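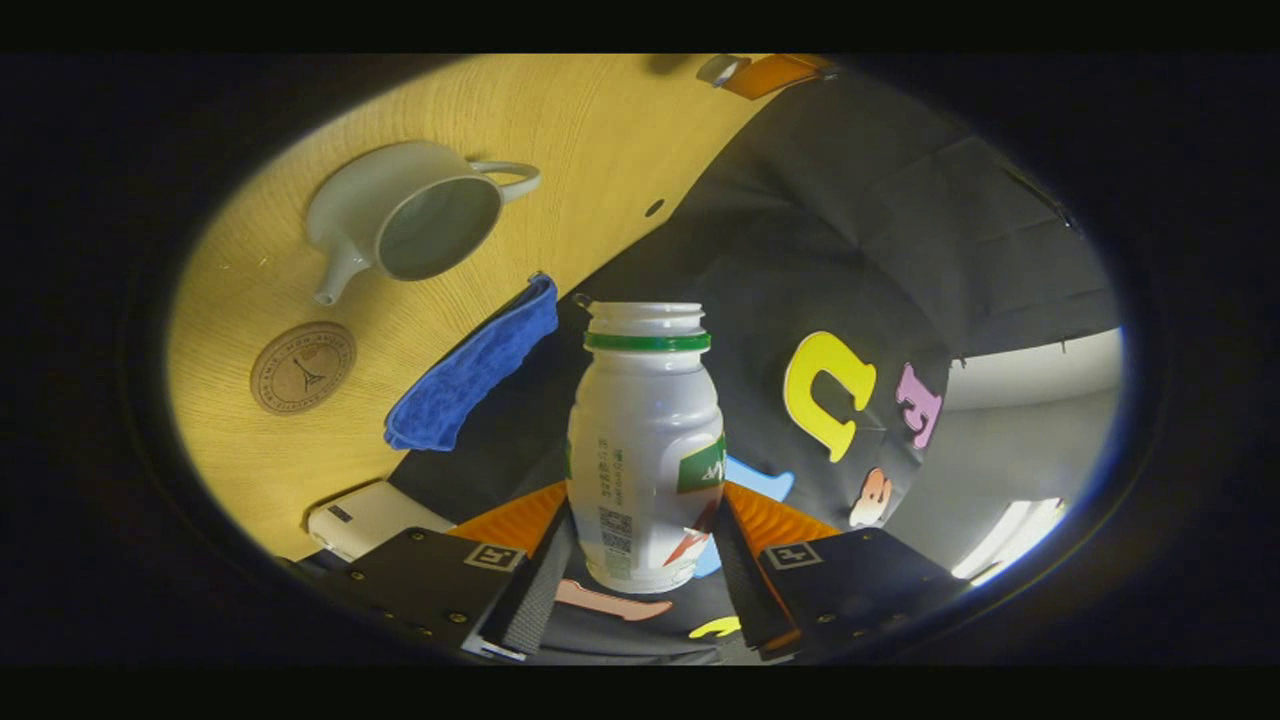

PELTON, 2022-01-04

The owner of the Coner tea room will talk to you about bottles for as long as you let her, and on a slow January morning I let her. She had the stove going in the back, and she started before I had my coat off.

"People think I collect teapots," she said, pulling out a chair for me. "I do have teapots, I have far too many teapots! But it's the bottles I'd save in a fire."

She has 343 of them at last tally, written up in a school notebook, and they live on shelves her father put up when the room was still a shoe repair shop. Most are plastic, and most came from somebody's kitchen. The white ones are her weakness, she told me, and she likes them best with the cap off, so the threads at the mouth show and you can see how the shoulder was made. A green ring under the neck, like the glossy one on the white bottle with the Chinese lettering, pleases her more than she can explain.

"Somebody picked that green," she said. "Somebody sat in an office and had opinions about it, and then it went to the store and people stopped seeing it. I want to look at it a while."

She is fond of the small print too — the narrow columns of characters, the little QR code underneath — although she doesn't read Chinese and has never scanned a code in her life. A neighbor translates for her now and then, in exchange for scones.

I asked about the cork coaster with the Eiffel Tower on it. She laughed and said she has been to Paris for two days, 52 years ago, and it rained. The white teapot gets more use than anything else she owns, and she pours from it for every guest who stays past the first cup.

Will there be a proper display someday? The Garico Hall has offered her a wall in the spring, and she is thinking it over, slowly, the way she does most things. "They'd want labels," she said, and got up to put the kettle on again.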